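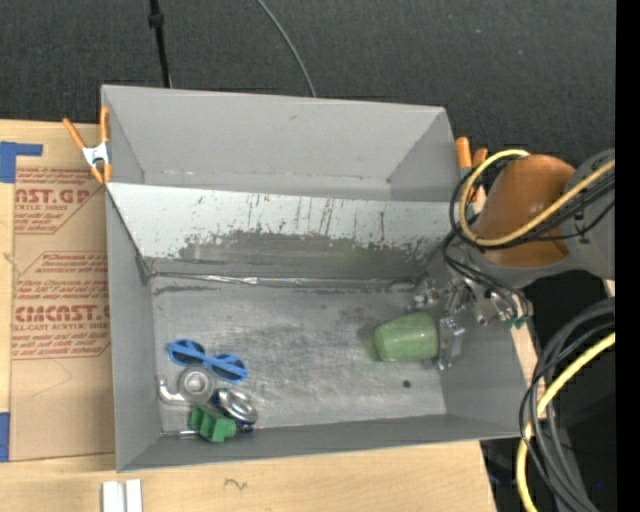

*Grey bin, two compartments, lighter surface apparently worn away on the lower part of the divider.*

## "Lifetime" coatings on metal bins: anyone seen one last?

**pasture_pete** · June 2024

I've been pricing a coating job for the feed store and I'm getting more doubtful by the day. The Plonden rep quoted me $1646 to do our bulk bins and the hopper chute, and he used the word "lifetime" so often I started to wonder whose. When I asked what happens if the stuff wears through at the divider, where every scoop and shovel hits, he told me that was "abrasion" and abrasion is excluded. So what exactly is covered? Bins that sit in a closet?

I'm not against paying for something that works. I'd like to hear from people who've had a coating on for more than one season.

---

**griltemby_gal**

We had Cistarari do ours in April two years back. The flat walls still look fine. Anything sloped where material slides down is another story. It went cloudy first, then the edges started lifting, and after that you could pick at it with a thumbnail.

I'd still do it again. Bare metal was worse for us because we keep mineral mix in there and it eats everything.

---

**rustbelt_ron**

> I'd still do it again.

Why, though? You paid for a coating and the only part that held up is the part nothing touches. Paint from the hardware store would hold up on a wall nothing touches.

---

**griltemby_gal**

Because of the mineral mix, Ron, like I said. The floor seam on our old bin rusted clean through. The coated one hasn't.

---

**rustbelt_ron**

Fair enough on the rust. I still don't buy that the coating did it. You also moved the bins indoors, you posted about it last year. Two changes at once and the one with an invoice gets the credit.

---

**millhand**

I worked at a coating shop for a while (none of the names in this thread), so take this for what it's worth. Prep is most of the job and prep is where shops cut time. If they don't blast the old surface and get all the grease off, it doesn't matter what they spray. Ask Plonden these before you sign:

- Do they blast, or just wipe down with solvent?
- Do they measure thickness afterward, and will they give you the readings?
- Is there a price for touching up one panel, or do you have to buy the whole job again?

If they get vague on the second one I'd walk.

---

**pasture_pete**

Called them this morning. They "prepare the surface to manufacturer guidelines." I asked which guidelines. He's going to email me. On the readings he said nobody had ever asked him that.

No email yet.

---

**dusty_acres**

Am I the only one who thinks worn spots on a divider are just what a divider looks like? It's a bin. Ours is scratched all to heck and the feed doesn't care. I spent $400 on a coating once and felt dumb about it by the end of winter.

If it really bothers you, bolt a piece of wear liner on the slope and leave the rest bare. Pasichnyk sells it by the sheet, I paid $200 and cut it myself in an afternoon. When it's chewed up you unbolt it and put on another.

---

**griltemby_gal**

The trouble with bolt-on liner is that fines get in behind it. We tried it in the old bin and the smell when we pulled it off was something else. Caulk the top edge at least.

---

**dusty_acres**

I did caulk it. No smell. Maybe your mineral mix is the problem, not the liner.

---

**millhand**

Both can be true. Dry grain behind a liner, not much happens. Anything that pulls moisture out of the air, you'll get a paste back there. Pete, what are you storing?

---

**pasture_pete**

Cracked corn and layer pellets mostly. Salt stays in the bags.

---

**millhand**

Then I'd go with the liner and keep your $1646. I'd want it off for a look once a year, all the same.

---

**rustbelt_ron**

Or do nothing for a year and see whether you have a problem at all. I notice no rep has ever quoted that option.

---

**pasture_pete**

Leaning toward the liner on the one bin that gets hit hardest. Email from Plonden finally came, by the way. It's the same brochure he handed me at the counter.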